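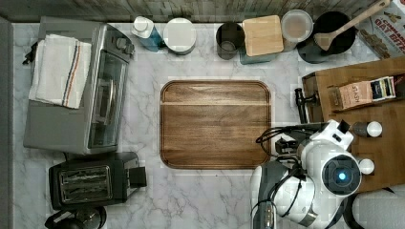 Counter with toaster oven, toaster and folded towel.

Stasura distributor starter kit: inspection before handover
Drorkcombe branch, April 2019

1. Kit box closed and seal complete. OK.
2. Product count agrees with packing list, 49 pieces. OK. I counted two times.
3. Safety leaflet inside, in the language of the new member. Missing in 2 kits, I have asked Tunirow to send more.
4. Caps of liquid cleaner tight. Not OK in kit 417. Kept apart, do not give out.

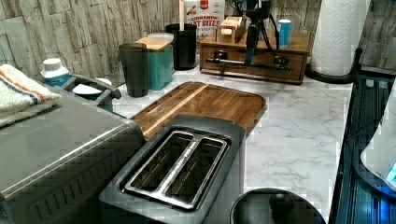

5. Expiry date readable on every bottle. OK, but the print is small and older members complain of it.
6. Income statement page signed by sponsor and member. One signature is absent, please call the sponsor.
7. Return form with the 7 day rule attached. OK.

Next check is in November.

Recent items
Joining fee: questions from members
How to return an opened product
Orbán warehouse: new pickup hours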